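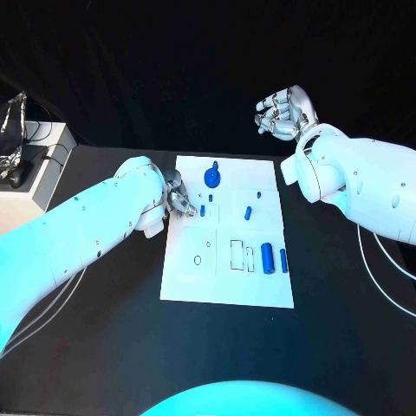

Tristlow Footpath Renewal: progress report to the Navaratnam Fund
December 10, 2025

We are pleased to report that the path now reaches the far side of the bog. In May it reached the middle, which walkers found less useful.

Of the 40 boardwalk sections in the grant, 25 are laid and screwed down. The rest are stacked at the Casville depot, waiting for the ground to decide whether it is a field or a pond. Kistar delivered the timber on time and the screws 5 weeks later, so we had plenty of leisure to admire the timber.

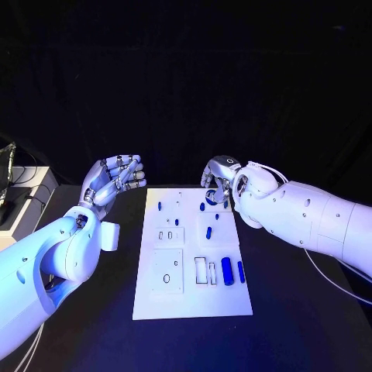
Casville Paths and Open Spaces Department

Spending is within budget, apart from gravel. We ordered what the survey told us to order, and the bog ate it. A second load has gone in and is still visible this morning.

Two gates remain to be hung. The farmer would like them to open toward him and the county would like them to open toward the county. We have asked both for this in writing.

We request no new money at this stage, only an extension to the end of May for the last sections and the signs.

Ratree Kongkaew
Project lead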